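Con Nelli Karppinen, sobre ríos, cuentas y una asamblea de vecinos

Quedé con Nelli a las ocho de la mañana porque a esa hora, me dijo, todavía contesta con ganas. Llegué tarde (el autobús de Rantala para donde le apetece) y ella ya iba por el segundo café. Tiene sobre la mesa una carpeta gorda con las actas de la asamblea del río y me la empuja sin saludarme casi.

«Empieza por la página que está doblada», me dice. Y yo obedezco, claro.

La página doblada es la votación en la que los vecinos de Ostomby decidieron que el río tendría una silla en las reuniones. Una silla de verdad, con alguien sentado que habla por él y que cambia cada 3 meses. A mí me sonaba a teatro, lo confieso, y se lo solté así, sin anestesia.

«A teatro suena también un consejo de administración», me contesta riéndose. «Gente vestida igual hablando en nombre de una cosa que no se puede tocar. Por lo menos el río moja.»

El primero que ocupó la silla fue Benedito Paiva, que había trabajado media vida en la fábrica de conservas y que no quería saber nada de espiritualidades. Nelli lo cuenta con un cariño enorme. «Benedito se sentó y estuvo callado toda la tarde. Al final pidió la palabra y preguntó a qué hora se vaciaban los depósitos del matadero. Nada más. Y a mí aquella pregunta me pareció más religiosa que muchas misas, qué quieres que te diga.»

Le pregunto si ella es creyente, y da un rodeo larguísimo. Me habla de su abuela, que pedía permiso antes de cortar un abedul, y de una temporada que pasó leyendo a místicos y economistas a la vez, los unos por la noche y los otros en el tren. «Creo en las deudas», dice por fin. «En que le debemos cosas a lo que está vivo y en que esas deudas no se pagan con dinero. ¿Eso es creer? Pues entonces sí.»

De qué se vive mientras tanto

Aquí me puse un poco pesada, porque siempre me pasa lo mismo con estas conversaciones: salgo emocionada y luego tengo que pagar el alquiler. Nelli no se ofendió. Al contrario, sacó otra carpeta (tiene muchas carpetas) y me enseñó el fondo común del pueblo, en el que cada casa pone hasta 100 horas al año. Hay quien arregla tejados, quien cuida niños, quien poda. Helmi Kokkonen, por ejemplo, enseña a leer partituras y a cambio le traen leña.

«El error fue querer apuntarlo todo», me explica. «El primer año teníamos una libreta con las horas y la gente empezó a regatear, igualito que en el mercado. Que si mi hora de fontanero vale más que tu hora de sopa... Un horror. Aatos Pitkänen quemó la libreta en la estufa y se lió una buena, pero buena de verdad. Estuvimos cuatro reuniones discutiendo solo de eso.»

Ahora llevan una cuenta muy suelta, sin nombres. ¿Y no hay aprovechados? Los hay, dice, siempre los mismos, y todo el mundo lo sabe. «Prefiero aguantar a dos frescos que vigilar a un pueblo entero.»

Yo no estoy tan segura, y se lo dije. En mi edificio hay un fresco – uno solo – y ya nos trae a todos por la calle de la amargura. Nelli se encogió de hombros y me sirvió más café.

Hablamos también de Plamov, el pueblo de al lado, que copió la idea de la silla y la dejó al cabo de un invierno. Según ella les faltó pelearse. Lo hicieron todo con mucha educación, aprobaron un documento precioso y luego nadie fue a mirar el agua. Senan Costello, que vivía allí entonces, le escribió una carta muy triste que ella guarda y que no me dejó leer, aunque me citó una frase: «Nos enamoramos de la palabra comunidad y se nos olvidó invitar al vecino».
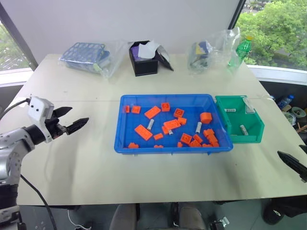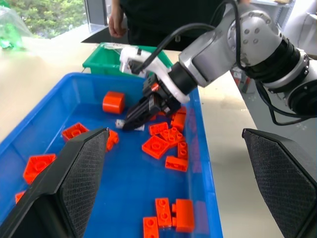

El año 2070

En la carpeta hay un último papel que se titula «Carta a quienes vivan aquí en 2070», y la escribieron entre todos durante el mes de enero. Es cortita. Pide perdón por dos cosas concretas, la presa vieja y el vertedero de Ballen, y después describe dónde están los manantiales, con indicaciones de las de antes: pasado el puente, a la izquierda, donde huele a menta.

Le digo que me gusta que no haya promesas. «Es que hubo», me dice Nelli, «la primera versión eran todo promesas, y las quitamos porque nos daba vergüenza.»

Le pregunté quién ocupa ahora la silla del río. Una chica de instituto, por lo visto, que llega con los deberes sin hacer y se enfada muchísimo cuando los mayores se van por las ramas. En la última reunión mandó callar a Aatos. Nelli lo cuenta y se le saltan las lágrimas de risa.

A mediodía tenía que irse a podar los manzanos de Helmi y me llevó con ella. Me pusieron a recoger ramas.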